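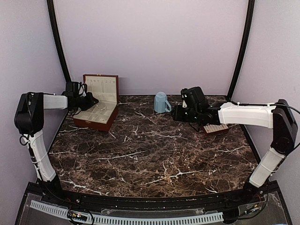
Jewelry box with the lid up, necklace row at the top of the lining.

**Storage notes: sorting a lidded jewelry box**

Cyril Tunstall's storage column for the Stilham newsletter covers small lidded boxes this month. The procedure assumes a hard, level surface with enough room to set a tray insert down flat next to the box.

Open the lid fully before loading anything. Take out the insert, if there is one, and place it to the side with its slots facing up. Empty the base compartments and wipe the lining with a dry cloth. Water leaves rings on pale fabric, and most spray cleaners are worse.
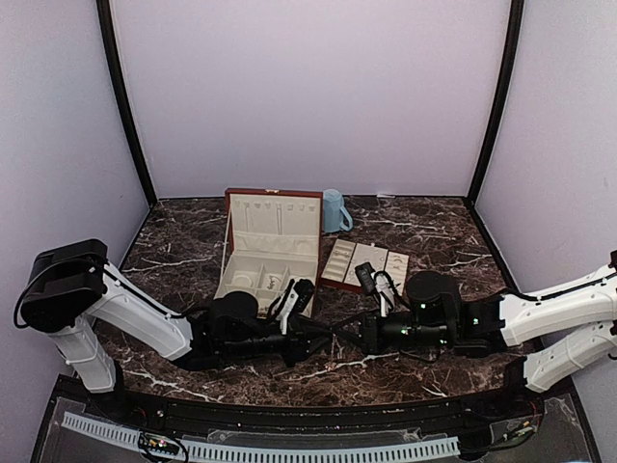
Rings go in the insert. Bands fit the narrow slots; anything with a raised stone does better on a round cushion or in a wider space. Bracelets stay in the base, one to a compartment, laid flat. A bangle that has to be forced in belongs in a drawer. Earrings should be paired before they go in – a single earring in a compartment tends to stay single.

Chains are hung last. Fasten each clasp first, then loop the chain over a tab and let the lower end drop into the elastic pocket. Leave at least one empty tab between neighbors.
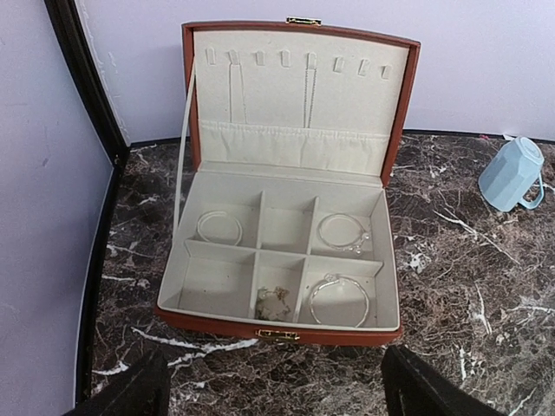
Fine chains tangle more readily than heavy ones and should have the widest spacing. If a chain is too long for the pocket, double it. Check that no links lie across the rim, then lower the lid slowly with one hand and keep the ribbon clear of the compartments with the other. The latch should close without pressure. If it resists, open the box and look along the front edge.

Silver that is worn rarely can be polished before storage and checked every 4 months. Tunstall will cover watch rolls and travel cases in the July issue. Measurements of cases you own are welcome at the Stilham desk; give inside dimensions only.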